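Gripper thread! We've been trying two sets of fingers on the arms at Piltidham all through August and I finally have enough numbers to say something useful 🧵

1/ The contenders: Provura fingers (the stock ones, smooth pads) and a Jaston pair with a textured inner face. Same arms, same controller, same jars. Only the fingers get swapped.

2/ The task is dull on paper and brilliant in practice. Jars and bottles in and out of a little divided tray, both arms working either side of it. Red-capped jars are my favourite – glossy lid, heavy glass, lots of ways to get it wrong.

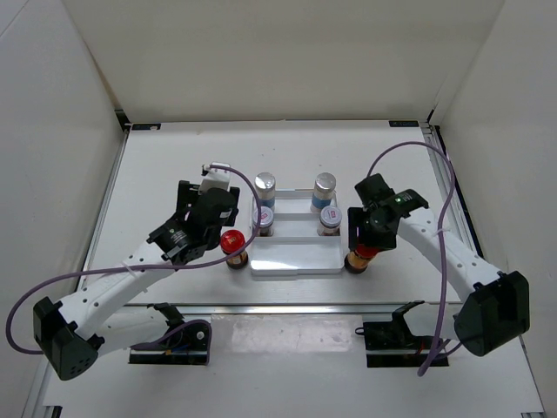 3/ Scores so far. 1,342 grasps logged across both sets. Provura dropped or fumbled 188 of them, Jaston 75. I expected a gap but wow, not that one!

4/ Speed is closer. I run everything at 60 per cent because the Provura pads start to slide on lids above that. The Jaston ones would happily go faster and I'm itching to let them.

5/ The wrist camera has been the real treat. From overhead you see a jar and some fingers and think fine, good grasp. From the wrist you can see exactly where the pads meet the lid and the neck of the glass.
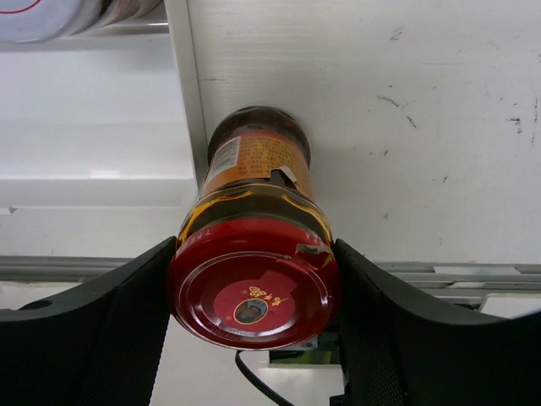 Wrist cam view: jar upside down, textured fingers clamped round the red lid. Look at that torn label!

6/ Next up is the Georgiou controller, which promises finer force control. If it lets me squeeze a bit less on the lids I'll be very happy. Got a favourite finger pad material? Tell me, I'll try it.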